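How I finally sorted out my sourdough starter (and how you can too)

By Wing-sze Kuo
Tuesday, August 13, 2019
7 min read
1,641 shares | 94 comments

I've killed three starters. One went pink, one got left in a hot car outside the Grardale garden centre, and one I fed with self-raising flour for a fortnight because I wasn't paying attention. So if you've had a go at this and ended up with a jar of grey paste that smells of nail varnish, pull up a chair, you're among friends.

My current one has been going since last June and it makes a loaf every weekend without any fuss. What follows is exactly what I do, with no special kit and no spreadsheets (I tried the spreadsheet, I lasted four days).

What you need

A clean jar with a loose lid. Mine used to hold gherkins and it took a lot of soaking before it stopped smelling of them, so learn from me and use a jam jar. You'll also want wholemeal flour, strong white bread flour, tap water, kitchen scales and a rubber band. If your tap water smells strongly of chlorine, leave a jug of it out overnight.

The scales do matter. I used to go by spoonfuls, and a spoonful of flour can be anything depending on how grumpy you are when you scoop it.

Day one

Put 50g of wholemeal flour and 50g of lukewarm water in the jar and stir until there are no dry bits. It should look like thick porridge. Rest the lid on top without screwing it down, then put the jar somewhere you'll see it. Not the airing cupboard! I know every book says the airing cupboard, but you will forget it exists, and mine got hot enough to dry the whole thing into a biscuit.
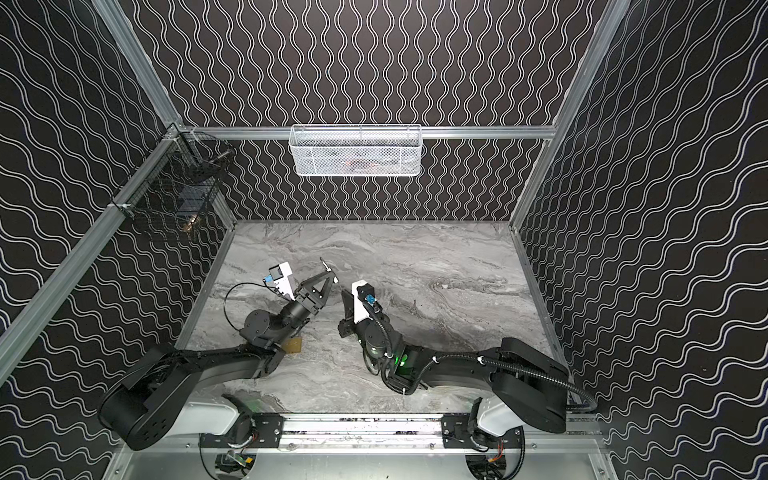 Day two

Do nothing. Have a look, have a sniff, put it back. There might be a few bubbles and there might not. I used to panic at this stage and add things — honey, grapes, a bit of yoghurt once — and all it did was make a mess.

Days three to seven

Once a day, take out all but 50g of what's in the jar and add 50g of flour and 50g of water. I go half wholemeal and half strong white from here on. Stir it, scrape down the sides, and put the rubber band round the jar level with the top of the mixture so you can see how far it climbs.

Now, the bit that catches people out. Somewhere on day two or three you'll often get a huge burst of bubbles and think you've cracked it. Then it goes completely flat for days and you think you've killed it. You haven't! The early bubbles come from other bacteria having a party before the yeast gets going properly. Keep feeding it. I threw my second attempt away on day five and I'm still cross with myself.

The smell will change a lot too. Mine went from wet hay to old socks to something like cider vinegar, and then one morning it smelled of yoghurt and apples and I rang my sister to tell her. She was at work and not as pleased as I'd hoped.

If you get a layer of grey liquid on top, it's hungry. Pour it off or stir it back in, then feed it as usual. If you see pink or orange streaks, or anything furry, bin the lot and scald the jar. Please don't try to scoop round it.

What to do with the leftovers

Don't bake with the stuff you take out in the first week, just put it in the compost. After that it's lovely in pancakes and crumpets. My crumpet recipe is embarrassingly simple: 300g of leftover starter, a teaspoon of sugar, half a teaspoon of salt and half a teaspoon of bicarb, all whisked together and cooked in greased rings over a low heat until the tops have set. Flip them for a minute if you like a bit of colour.

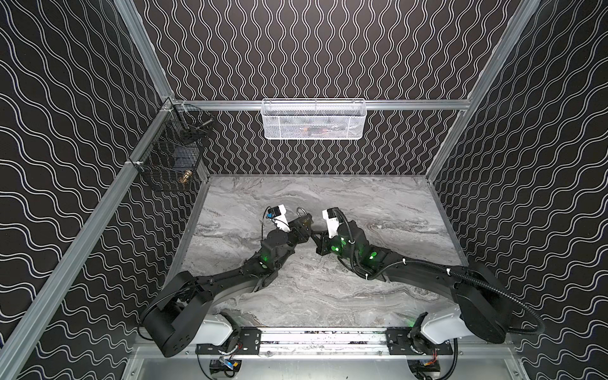 Page last updated: Tuesday, two weeks after first posting (crumpet recipe added)

Is it ready?

You want it to double in size within six hours of a feed, and to do that two or three days running. Some people swear by the float test, where you drop a spoonful in a glass of water and see if it bobs. I've had a starter sink like a stone and make a perfectly good loaf, so I go by the rubber band.

Mine took twelve days. A chap at our Tinorcombe baking evening had his ready in six, and he was quite smug about it, but his kitchen has one of those big ranges that's on all year. If your house is chilly, expect it to be slow and try slightly warmer water.

Keeping it going

Once it's lively you can move it to the fridge and feed it once a week. The night before I bake I take it out, feed it, and leave it on the worktop with a tea towel over it. By breakfast it's usually up near the lid and I can get on with the dough.

Going away? Give it a thicker feed, 80g of flour to 50g of water, and it'll sit in the fridge for three weeks quite happily. For anything longer, spread a thin layer on baking paper, let it dry until it snaps, and keep the flakes in an envelope. I've got one of those at the back of the spice drawer in case of another car incident.

A quick word on washing up: use cold water. Hot water turns starter into glue, and I've lost two good sponges to it. Soak the spoon straight away as well.

Next time I'll go through the loaf I make with it, including what I do when the dough is too sticky to handle — mostly wet hands and a bit of swearing.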